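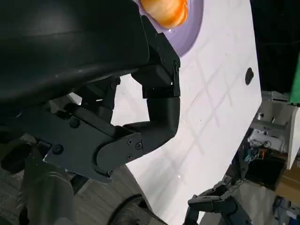
Zarstead 473 Dinner Plate

The Zarstead 473 is a glazed stoneware plate for canteens, care homes and hotel dining rooms. It has a wide flat base and a low upright rim, which keeps sauces in and gives a firm edge to hold when serving. The glaze is fired on both faces and the foot ring is ground smooth.

Use and care

Suitable for commercial dishwashers, microwaves and warming cupboards. Do not place under a direct grill or on a hob. Plates taken from a chiller should stand at room temperature before heating.

Metal cutlery may leave grey marks on the glaze over time. These are deposits and can be removed with a non-abrasive cream cleaner – do not use wire wool.

Stacking

The foot ring sits inside the rim of the plate below. Keep stacks to 12 plates on open shelving and 13 in a closed plate dispenser. The Uzor side plate has a different foot ring and should be stored separately.

Ordering

Supplied in cartons of 12. Split cartons are not available. The matching Sonau soup bowl is listed under Bowls.

Colours: chalk, oat, slate. The moss glaze was withdrawn in May and remaining stock is sold as seen.

Guarantee: 2 years against edge chipping in normal use. Send claims to Uchenna Akinola in the trade office with the carton label and the order number.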